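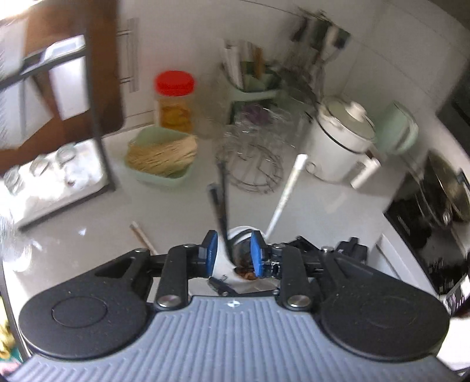

Gripper closed on the white cup, chopsticks in and beside it.

Ticket: Width channel drifts on cup grasps
Project: Storndale / kitchen utensil set
Component: Nirkon width estimator
Status: Open, workaround in place

Problem
Recorded finger width does not hold steady while the fingers are closed on a cup. The value creeps toward zero during the hold and jumps back on release. Policies trained on the set learn to keep squeezing after contact. Found when the Batwood replay tool rejected 1,115 grasps for exceeding the width tolerance.

Log
1. Checked timestamps first. Width and wrist video are aligned at the start and end of each episode. Not a sync fault.

2. Reran the estimator on the raw video with the temporal filter off. Creep is gone, but noise goes up. The filter is pulling the estimate toward its prior whenever pad tracking confidence drops.

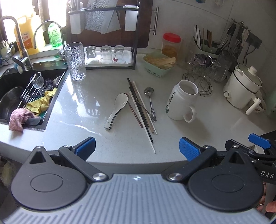
Confidence drops most when the window is behind the pads. Exposure shifts, the pad texture flattens out, and the tracker keeps fewer points than it needs. Episodes facing the wall hold up better under the same settings.

3. Raised the filter window from 2,000 to 4,000 samples. Made it worse: slower creep, larger jump on release. Reverted.

4. Replaced the fixed prior with the last high-confidence width (the Qin variant). Creep is below tolerance on all replayed cup grasps. Opening and closing motions are unchanged.

5. Added a check at episode start. Fingers must be open and empty, with both pads in view, before the baseline width is stored.
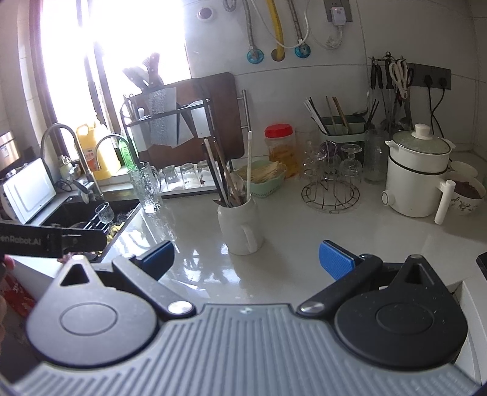 6. Retrained with 3 seeds on the corrected widths. The squeeze after contact no longer shows up in rollouts for any seed. Chopstick pickups still fail at the old rate, so that goes in a separate ticket.

Remaining
Reprocess the September episodes with the Qin variant. Keep the old width channel under its current name until the Batwood config is updated. Do not mix both versions in one training run.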